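Project report: flat pads, ribbed pads and two cameras on a hand-held gripper
Volcombe robotics projects, second-year option
Thu 8 October

I'll start with what I wanted to do, because it's not what I ended up doing. The proposal I handed in back in February said I would compare two controllers for a small arm, the Gaete that the lab already has and a cheaper one I was going to build myself. I got as far as ordering parts for the cheap one. Then I spent an afternoon watching the Gaete arm fail to pick up a hair tie, over and over, and decided the controller was the least of its problems. The fingers were closing exactly where they were told to. They just weren't holding on to anything!

So I asked to switch, and the project became a comparison of finger pads and cameras, done with hand-held grippers. If you haven't used one, you squeeze it yourself, the jaws close, and a camera on top records what the jaws are doing so that an arm can learn from it later. I liked this for a pretty selfish reason, which is that I could take the things home and didn't need to book bench time.

What I compared

Pads first. The flat ones are plain soft rubber, cut from a sheet, and they came with the grippers. The ribbed ones are from a print file called Istodov that gets passed around among people in the year above me (I never found out where the name comes from). The ribs run across the finger. You print a mold, pour the rubber, wait overnight and peel. My first batch had bubbles all through it and I threw it out. The second batch was fine apart from one pad that came out a little thin at the base, and I used it anyway on the bead and cord trials until it tore.

Then cameras. The grippers have a wide-angle one by default, and I borrowed a narrower one called the Catik to see if it made any difference to how usable the recordings were. Everything else stayed the same: same jaws, same springs, same person squeezing (me).

The objects

I wanted stuff that is annoying in different ways. The kit in the lab has wooden blocks, a tennis ball and a plastic banana, and every gripper in the building can pick up the plastic banana. I went for small personal things you'd find in a dish by the bed: jewelry, hair accessories, earphones, charms on strings. They tangle and they squash, and some of them slide over each other when you touch them. I put them in something shallow so the fingers could get down from the side, on a soft surface, so that the whole setup gave a little when I pushed. I think that last part matters more than I expected. On a hard bench you can press down and use the table as a kind of third finger. On a mattress everything moves away from you.

How a session went

Each session had 60 attempts. I'd lay the objects out, start the recording, pick one thing up, move it over, put it down, and go on to the next. When I was using both grippers the left one did the holding and the right one did the pulling, although I swapped a lot without meaning to. I marked an attempt as a fail if I dropped the object, if I brought something else up with it, or if I had to let go and grab again. That third rule made my numbers look a lot worse, but without it nearly everything counted as a success eventually, and then there was nothing to compare.

What happened

On the mixed session with flat pads I had 29 fails. With the ribbed pads, same objects, I had 21. That's a smaller gap than I was hoping for after all that pouring and peeling, and when you split it up by object it gets more interesting and also messier.

Beads were where the ribs really helped. Round glossy things squirt out sideways from flat rubber if you catch them even slightly off center, and the ribs seem to give the bead somewhere to sit. Cords were better too. A thin cable held in flat pads slowly rolls as you lift, and you can feel it going through the handle before you see it.

Soft fabric was close to a tie, and I'd say the flat pads were nicer to use. Sheer fabric catches on the ribs, so it comes up fine and then doesn't want to leave. I had a few attempts where I opened the jaws all the way and the thing just hung there. I didn't have a category for that! I ended up calling it a fail because I had to shake it off, and if you don't agree with that call, the ribbed pads come out better than I've reported.

Tangled pairs were bad with everything. If a loop is lying over another loop you need to get one finger under the top one and not the bottom one, and that is about how thick the finger is. Pads add thickness. I tried it once with no pads at all and got under much more easily, then scratched a pendant.

The camera part

I kept this short and it shows. The wide camera sees both fingers, the object, and pretty much the whole room behind them. The Catik sees the fingertips beautifully and loses everything else, so when the second gripper comes in from the side it just appears out of nowhere. I had collected 3000 stills from the wide camera by the end, and when I went through a pile of them the dark corners and the curved edges bothered me much less than I thought they would. For two-handed work I'd stay with the wide one. For threading or anything really tiny I can see wanting the Catik, but I'd need to try that properly and I haven't.

One problem with both cameras: dark jaws, dark pads and dark cables. When a black cable goes between black fingers it's hard to tell on the recording where the gripper stops. The blue rubber helps a bit, and I'd go brighter next time. Yellow, maybe.

Things I'd change

I'd get someone else to squeeze. By the last sessions I had gotten good at babying the flat pads, so some of what I measured is probably me learning. I should have alternated pads from the start, and I did all the flat ones first because I was still waiting on rubber. I'd also write the fail rules down before the first attempt and not partway through the second evening.

And I'd like to put the ribbed pads back on the Gaete arm and see if it can finally manage that hair tie. The mounting holes don't line up, so I have to print an adapter first, and the printer queue is booked through next week. My molds and the leftover rubber are in the bottom drawer under the arm if anybody wants to pour their own set. Mix it slowly or you'll get bubbles.
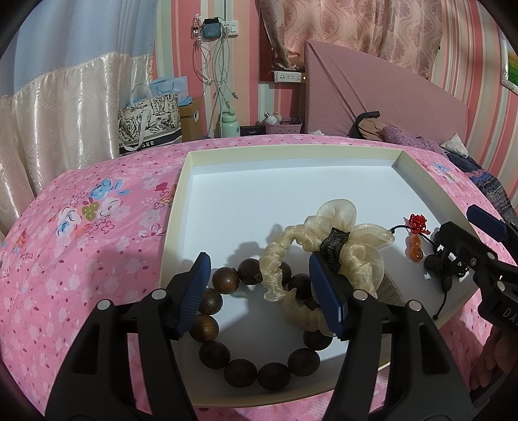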